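立法程序不应以拨款期限为挟

作者:Aiguo Xiao
2025年10月4日

每逢拨款期限临近,立法机关便倾向于将彼此无关的条款并入同一法案,一次表决,一次签署。今年六月通过的综合拨款案共1465页,议员自收到定稿至投票,间隔仅11小时。本文无意评价其中各项补助的优劣,所要讨论的是此种立法方式对行政机关和受补助者造成的后果。
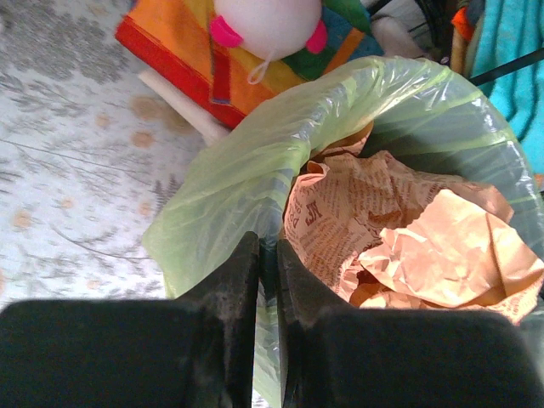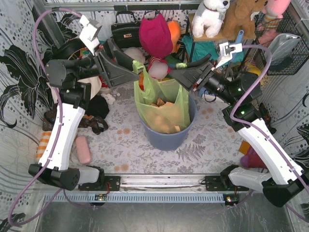

综合法案最直接的弊端,在于责任无从分辨。议员可以声称自己支持的是小企业救助,反对的是附带的税收条款,而表决记录上只留下一个“赞成”。选民据此难以问责,主管部门据此也难以判断立法本意。修正案草稿在审议期间屡经更换,旧稿的归宿与前一张照片中袋内那团揉皱的印刷纸并无二致,而法院日后解释条文时,所需要的恰恰是这些文字。现行规则仅要求保存提交全院的文本,对协商阶段的各版草稿未作规定,应予补正。

其次是实施细则的滞后。以本次法案中的场所经营补助为例,条文规定每家合格机构可先行领取2000元,余款待细则公布后核发。法案生效已逾两个月,主管部门仍未就“合格机构”作出定义。从事贷款中介的Lendora与Pinance两家公司已各自发布申请指引,对营业收入的计算口径却互不一致。小型经营者依甲说准备材料,又须依乙说重做一遍,所费时间与会计支出均由其自行承担。Skeltulen剧场即因口径未定,至今没有递交申请。

有意见认为,若不采用综合法案,许多必要的救助将无法通过。此说有其现实依据,两院分歧之深亦非程序改革所能消除。然而,以期限相迫所得的多数,往往在细则阶段重新瓦解,争议只是由议场移至主管部门的征求意见程序。届时参与者更少,公开程度更低,有能力聘请专业顾问的大型机构占尽便利。

笔者主张作两项修改。第一,凡综合法案中涉及补助发放的部分,定稿应至少于表决前三日公布,并附条文修订对照表。第二,法案应载明细则公布的法定期限,逾期未公布者,主管部门须向两院书面说明理由,并准许申请人按生效时的条文文义先行申报,日后不因细则变更而追回已发款项。

第二项修改或将引起财政部门的疑虑。对此,Guo法案中已有可资参照的安排,即以申报人书面保证取代事前审查,虚报者加倍返还。该安排施行以来,核发速度明显加快,未见大规模滥领。将其适用于综合拨款案,并无技术上的障碍,所需者为两院规则小组在下一会期开始之前提出修订文本。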